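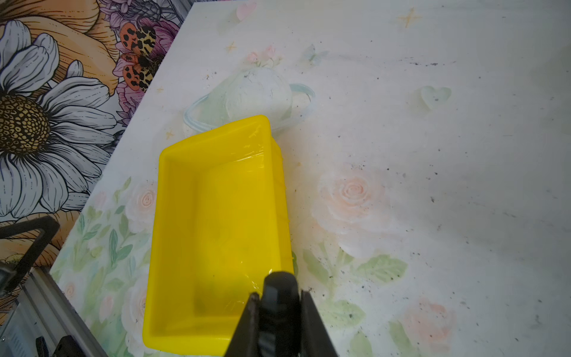

Last updated: January, 21:54

I want to write a few posts about trays, because I have thought about them too much this winter and my sister does not want to hear it any more.

When we moved to Nernwood the kitchen had one table and very little worktop. So everything lived on the table. Tea tins, post, vitamins, keys, a screwdriver for two months. To eat dinner we first had to move all of it to the chairs, and then there was no place to sit.

My neighbour Prapai Thepsuriya told me to put the things on trays. When you need the table, you lift the tray and it is finished. I thought it was too simple. I bought one the same week.

The first was a round wooden one, very pretty. It was a mistake. Round trays waste the corners, and mine had almost no edge, so the tea spoons slid off each time I carried it to the shelf.

The second is the yellow one you see. Plastic, rectangular, not deep, open at the top. The walls lean outwards a little and the corners inside are rounded. I recommend the rounded corners very strongly. A cloth goes into them. In a square corner the sugar stays for ever.

About the colour. My husband asked if they had it in white. They had it in white. I took yellow, as our table is already pale with flowers on it and the wall has big drawn flowers too, and I wanted one thing in that part of the room which is only one colour.

Also there is a teapot printed on the table surface, white and mint with a light blue line. I try to leave it free when I put the tray down. My husband puts the tray directly on the teapot. We have been married a long time.

The plastic film: yes, I can see it too. It is still clinging on the upper part and down the right side. I am a person who leaves the film on. My mother had a radio with film on it for all of my childhood.

Golshifteh Ahmadpour writes to me that the film must come off before the tray is used for anything with food, as crumbs and water go under it and you cannot clean there. She is right and I will do it. She says to start at a corner and pull slowly and low, close to the surface, so it does not tear into small pieces.

If it does tear, she uses a wet sponge with warm water and rubs with the flat side. No knife. I have scratched a Deteck lunch box with a knife in this way and the scratch became brown from tea.

Somebody asks what I do about marks on a bright tray. Yellow shows everything, I must say it, there are some darker smudges on the floor of mine. For this I make a paste of baking soda with a little water, leave it 5 minutes and wipe. I do not use the green side of the sponge, it makes the plastic dull.

How I decide what goes on a tray: only the things which travel together. For me this is the breakfast tray, so tea, honey, two small bowls, the spoons. If I use a thing without the others, it does not belong there and it goes in the drawer.

And please do not fill it to the top. I did this with the Hutanmont tray in the hallway (a big one, grey, for gloves and hats) and it became a box. When it is a box you do not lift it any more, you only dig in it.

Measuring! I forgot to say. Measure your shelf before you buy, with the rim included. The label often gives the inside of the tray. My shelf is 300 mm deep, and I had to return one from Corrigan which was sold as fitting and stood out over the edge. I walked into it with my hip.

Prapai asks if I put something under the tray so it does not slide. I tried a piece of the rubber mesh for drawers. It works well but it sticks to the table in warm weather and left a pattern, so now I use a thin cotton cloth when I remember.

One more question, from a person with small children: does a low wall help? A little. It keeps a spilled cup of milk on the tray if you are quick. It does not keep peas.

Next I want to do the shelf under the sink, where I do not know what we have. If you have a good idea for bottles that fall over each other, please write it to me. I read everything, usually in the evening after the dishes.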